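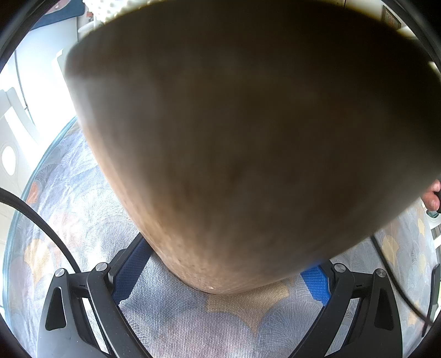
Baking with Garba Sourdough: Your Questions

By Kayode Anozie
02/12/2018

I get a lot of mail about the starter posts, and I've been answering the same things over and over, so I finally sat down and put the answers on one page. If yours isn't on it, leave a comment and I'll get to it when I can (evenings, mostly, I have a day job!).

Why do you call it Garba?

It's the name of the street I lived on when I mixed up my first starter. I moved, the starter moved with me, the name stuck. That's the whole story, sorry it isn't a better one.

My starter smells like nail polish. Is it dead?

Almost certainly not. It's hungry. Pour off the liquid on top, keep a spoonful, and feed it twice a day until it smells like yogurt or beer again. Mine went through this in November when I was away visiting family and it came right back. If you see pink or orange streaks or any fuzz, that's different, throw it out and scrub the jar.

What flour should I use?

Plain bread flour for the dough and a bit of whole rye for feeding. I buy from the Barness mill because it's on my way home and they sell it in big paper sacks. Any bread flour from the grocery store will do. Please don't drive across the county for flour on my account.

Do I need a scale?

Yes! I held out for years and my loaves were all over the place. A cup of flour can be fluffy or packed down hard and you'd never know. A cheap kitchen scale is fine, just get one with a button that sets it back to zero.

How long do you let the dough rise?

It depends on your kitchen, and I know that's an annoying answer. In winter mine can sit out most of the day. In July I've had it ready before lunch. Look at the dough and not the clock: it should be puffy, with a few bubbles on top, and it should wobble when you shake the bowl. After shaping I put it in the fridge overnight, 16 hours if I can wait that long.

My loaf is flat. What did I do?

Probably left it too long, or the starter wasn't lively enough to begin with. Wilfredo Rivera wrote in to say his flat loaves got better once he started using less water, so try that too. He cut his by 2 tablespoons and left everything else alone. Flat bread makes very good toast, by the way.

Can I bake without a Dutch oven?

Sure. Use a heavy tray and put a pan of hot water on the rack underneath for the first half of the bake. The crust comes out a little thinner, and I kind of like it that way for sandwiches.

Can I freeze it?

Slice it first, then freeze it in a bag and toast straight from frozen. Whole loaves take forever to thaw and the crust goes leathery.

Will you sell me some starter?

I don't sell it, but I'm happy to give some away if you're local. Bring a clean jar with a lid.

Recent posts
Rye crackers from leftover starter
The Casow raisin loaf, second try
A slow weekend in Sosus (and what we ate)
Pizza dough for people who forgot to plan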